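Jakik Kegelschnitt-Modellsatz KM 5

Artikelnummer: 1149
Hersteller: Jakik Lehrmittel, Emden
Stand der Produktdaten: 2022-04-13

Der Modellsatz KM 5 umfasst fünf zerlegbare Kegelkörper zur Darstellung von Kreis, Ellipse, Parabel, Hyperbel und Geradenpaar. Die Schnittflächen sind farbig abgesetzt und tragen eine Gravur mit der numerischen Exzentrizität. Das Geradenpaar wird am Doppelkegel gezeigt, ebenso beide Äste der Hyperbel.

Die Teilkörper werden durch Magnete zusammengehalten. Brennpunkte und Leitlinien sind auf den Schnittflächen markiert, bei der Ellipse zusätzlich die beiden Halbachsen.

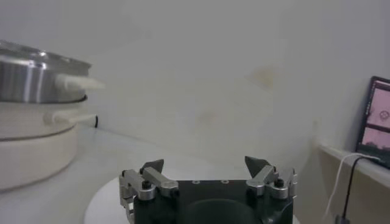
Greifer mit zwei Fingern, geöffnet

Technische Daten
Werkstoff: Buche, lackiert
Höhe Doppelkegel: 240 mm
Öffnungswinkel: 61°
Gewicht mit Kasten: nahezu 1000 g

Lieferumfang
Fünf Modelle, Aufbewahrungskasten, Begleitheft Montes mit Herleitung der Scheitelgleichungen und Kopiervorlagen. Das Begleitheft ist auch einzeln erhältlich.

Hinweise
Schnittflächen nur trocken reinigen. Ersatzmagnete sind über das Lager Doltitz zu beziehen. Die Ausführung mit Dandelinschen Kugeln ist ab Oktober lieferbar und wird unter eigener Artikelnummer geführt.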